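Print this page | E-mail this page
12 shares | 4 comments

Keeping a shared living room in order: a small household project

Submitted by Dae-han Jang for the Household Studies unit, Gredley campus
23rd July

1. Background

The assignment was to choose one room in a real home, find out why it gets untidy, and try a change that costs little. I chose the living room of the flat I share in Sleiman Street. The room is used for sitting, for watching television and for most of the laundry work, as there is no separate laundry and the balcony is too narrow for a rack. The floor is white marble-pattern tile, so anything dropped on it shows up straight away.

The sofa end and the laundry end were treated as two separate areas for the project.
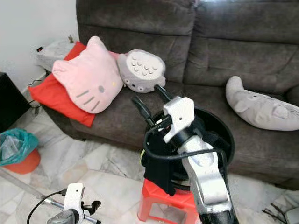
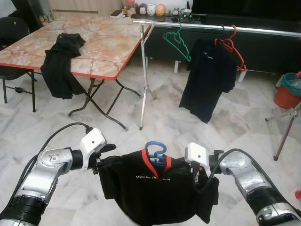 Annunziata Carbone read the first draft and disagreed with the split. Her view was that a living room with laundry in it is one area, and that if I measured the two ends separately I would miss the clothes travelling between them. She asked where a shirt goes when somebody wants to sit down and there is still ironing on the table. I had no good answer, so I added a third heading to the record sheet called "in transit". It ended up being the most used heading on the sheet.

2. What was in the room

The sofa is dark fabric with two thick back cushions. The soft toys live on it all year. There is a pink cat-face pillow, a Totoro-style plush and a long grey plush, and they share the seat with a red cushion. A small white side table stands in the corner behind the sofa. The waste bin is orange plastic and has a bag in it. We also have a red plastic stool which gets used as a seat, a footrest and a place to put folded towels.

The laundry end has a folding table with a pinkish-beige marble-effect top, a black chair and a metal clothes rack. T-shirts go on plastic hangers. Trousers and towels are folded on the table.

3. Method

I kept a record sheet on the wall beside the kitchen door. Everyone in the flat was asked to put a stroke on it each time they picked up something that was out of place. An item was out of place if it was on the floor, on the wrong piece of furniture, or on the table for longer than one evening. Soft toys on the sofa were not counted. Soft toys on the floor were.

The first period was recorded with no changes made. Before the second period began I made these changes:

- Hangers were moved to the end of the rack nearest the table, so a shirt could be hung as soon as it was picked up.
- The chair was kept clear. Clothes could go on the table or on the rack and nowhere else.
- The bin bag was changed when it was full to the rim and not left until the next morning.
- The stool was put back in front of the sofa at night.

I bought one pack of hangers, Surniditz brand, from the discount shop. I also bought a storage tub made by Gestent, but it did not fit under the table with the legs folded out and I took it back. The tub is not included in the cost.

4. Results

The sheet had 607 strokes for the first period and 378 for the second. The periods were the same length. Clothing made up most of both totals. The next largest group was cups and plates, which I had not planned for. I added them to the sheet after the first evening.

The hangers made the most difference. When they were at the far end of the rack, people dropped shirts over the edge of the table and meant to come back to them. Once the hangers were within reach, more of the shirts were hung up directly. Printed t-shirts were handled better than plain ones. I think this is a matter of people recognising their own. Plain black shirts were the worst group in both periods, and two of us own several in the same size.

The rule about the chair was broken often in the first few days and less after that. The rule about the stool was not followed and I stopped recording it. People moved it wherever they were sitting and left it there.

The bin was easy. Changing the bag earlier used more bags, but there was less rubbish left on the side table.

5. Problems with the record

The strokes depend on people remembering to make them. One flatmate admitted to tidying several things and making one stroke for the lot. Another made strokes for things she had only noticed. I did not correct the totals for either of these.

I was away for 5 nights in the second period. Fewer people in the flat means fewer clothes, and some of the drop must come from that. I should have stopped the record while I was gone and added the nights on at the end.

The "in transit" heading was added after the first period had started, so its early entries were moved across from the other two headings by memory.

6. Comments from the household

All my flatmates wanted to keep the hangers where they are now. Opinion on the chair was mixed, as it is the handiest place to put a jumper. One person asked for the folding table to be put away between loads. We tried it twice. The table has to be carried past the sofa to get to the hall cupboard, and it stayed up after that.

7. Next steps

I would like to repeat the record in September with the heater on, when more clothes will be drying inside. I would use coloured pens so that each person's strokes can be told apart, and write the three headings on the sheet from the beginning. Annunziata has also suggested name tags inside the collars of the black shirts. A bag of 100 iron-on tags is on order.

Comments (4) | Print | E-mail to a friend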